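Home | Projects | Reports | People | Contact

Progress report: messaging and calls pilot, second period
Prepared by Manouchehr Golestani for the Stellance programme office
29/08/2025

The work in this period was mainly the move of the Ginby offices from the old chat tool to Plevuver. I describe first what is finished, then what is late, and after that the money.

All accounts for the Ginby staff were created before the end of May, as it was written in the plan. There are 1,867 of them. The import of old conversations took longer than we expected. The old tool exports each private group as a separate file, and the names of the groups are not unique, so two groups with the name "Planning" were joined into one during the first test. We found this in the test copy and no person outside the project team has seen the mixed messages. The import script now uses the internal number of the group in place of the name. We repeated the whole import from the beginning and compared the number of messages on both sides. In the shared channels the numbers agree. In the private groups 4 messages are missing, all of them with attachments in a format that Plevuver does not accept. Their authors were informed and have received the original files by e-mail.

Voice calls were opened to the first group of 400 users. The sound is good on the office network and acceptable on most home connections. The weak point is still the call that begins on a telephone and is continued on a laptop: the second device rings, but the first does not always leave the call, and then the other people hear an echo. McIver has accepted this as a fault in their client and promised a correction in the next release. I asked for a written date and I have not received one. Until then we advise users to end the call on the first device by hand.

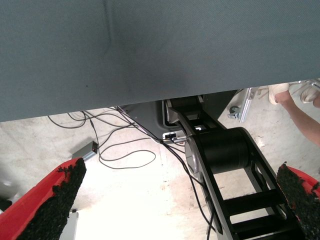 Group calls with more than two offices are not yet open. The reason is the licence and not the technology. The contract with McIver counts each meeting room as a separate user, and we understood it differently when we signed. Our legal colleague is in discussion with them about the wording. If they keep their reading, we must either pay for the rooms or connect only the larger ones. I would prefer the second possibility for this year and would be glad to know the opinion of the programme office.

Training was given in short sessions over the lunch hour. The attendance was good in the finance and customer departments and poor in the warehouse department, where people work in shifts and do not sit at a computer at this time. We will offer them a morning session before the shift begins. The written guide is ready in English. It was too long in the first version — I wrote most of it myself and I accept the criticism — and it is now cut to the things that people ask us every day: how to mute a channel, how to find an old message, how to change the ringing sound.

The help desk closed 3,378 requests in this period. Most of them were about passwords, especially in the week after the old single sign-on was switched off. We should have sent the second reminder earlier. The requests about calls are few in number but they take much more time, because the log of the client must be collected from the user's own computer. A tool for collecting these logs from a distance is in testing.

Budget: the spending is inside the approved amount. We have saved on travel, as the visits to the smaller offices were replaced by calls, and we have spent more than planned on outside help for the import. I ask permission to move the travel saving to that line. The total does not change.

For the next period we plan to open voice calls to all remaining users at Ginby, to finish the question of the meeting rooms and to switch off the old chat server. The last step depends on the archive department, who must confirm in writing that they have their copy. They have had the copy for two weeks and are checking it. I will not switch off the server without this confirmation, even if the date must move.

One request from the last report is still open. We asked for a named contact at Stellance for security questions, and at present these go to the general mailbox.

M. Golestani

This site uses cookies to remember your settings. Accept | Manage preferences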